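Litness Home Internet Support
Ticket 2235
Subject: Connection drops in the evening, Multix router, code 909
Location: Kaewsai Apartments, Itimbridge
Opened: 30 Sep 2023
Status: Waiting for technician

Customer, first message

Good evening. I am writing about the Multix router which I received from you in June. In the first weeks it worked very well. Now the connection stops almost every evening, and the light on the front changes its colour from green to orange. In the router page I can read "Error 909, line not synchronised". After roughly 20 minutes it comes back alone, without me touching anything.

I have already tried the following:
- restart from the button
- restart from the wall plug
- another network cable between the router and my laptop
- laptop without cable, by Wi-Fi

The result is the same in all cases. The apartment is small, one room for living and working, and the kitchen is open to it. My laptop is normally on the long table.
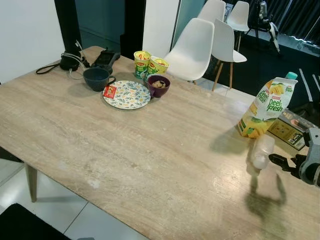 Attachment 1: the table, far end, with mug and plate

Please tell me if you need the full log. I have it saved as text.

Support, first reply

Thank you for the clear report. Code 909 means that the router has lost the signal from the street side, so Wi-Fi alone would not normally cause it. Could you please answer these questions?
1. Which firmware version is shown at the bottom of the router page?
2. Is the router plugged directly into the wall socket for the phone line, or is there an extension?
3. Does it share a power board with a larger appliance?

Customer

1. Version 1006.
2. There is an extension lead of about three metres. It was in the apartment already when I moved in. The socket is in the kitchen part, low, and the lead goes along the floor to the living side.
3. Yes. It shares a power board with the refrigerator, because in the kitchen there is only one double outlet and the kettle has the other place.
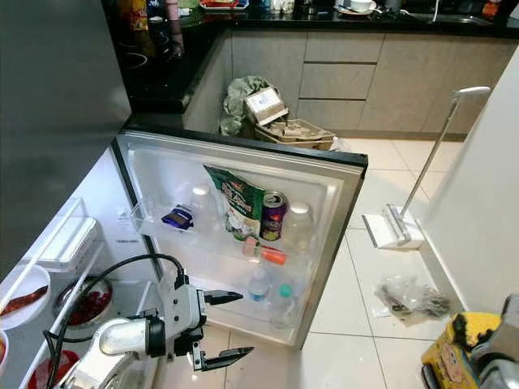

Attachment 2: the refrigerator, door open

I did not think that this was important, but I have now moved the router to a different outlet. I will write again after two evenings.

Customer, update

The first evening was good, no drop. The second evening it dropped once, again with the same code, but it came back much faster. So I believe the power board was a part of the problem, but it is not the full problem.

I also looked at the extension lead. One of the plugs does not make a click when I push it in, and if I move it a little with the finger the light becomes orange.
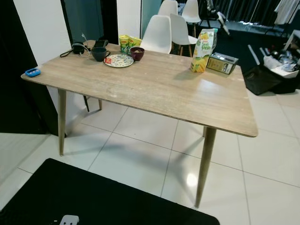

I do not want to buy a new lead before I know which type is correct. In the shop there were two types which looked the same to me, and the seller was not sure either.

Support, second reply

A plug which does not click is very likely the cause of the remaining drops. Please do not repair it with tape. For a test, connect the router directly to the wall socket with the short grey lead from the Multix box, and leave it there for one full evening. It does not matter if the Wi-Fi is weaker in that position.

Customer, update

I have done the test with the short lead. The router was on the kitchen floor for the evening and also the night.

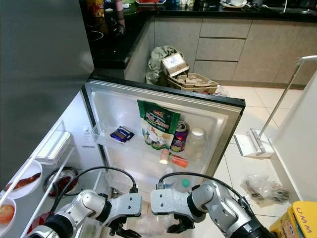
There was no orange light, and the log has no new line with 909. The speed on my laptop was lower than usual, but it was stable and I could finish a video call with my family.

My question is now if the technician can move the socket to the living side. I rent the apartment, and the building office says they agree if Litness does the work and the old hole is closed properly. I am at home in the mornings.

Support, third reply

We have booked a technician request for the socket. You will receive a text message with the time. Until then please keep the router on the short lead and keep the old extension lead, the technician would like to see it.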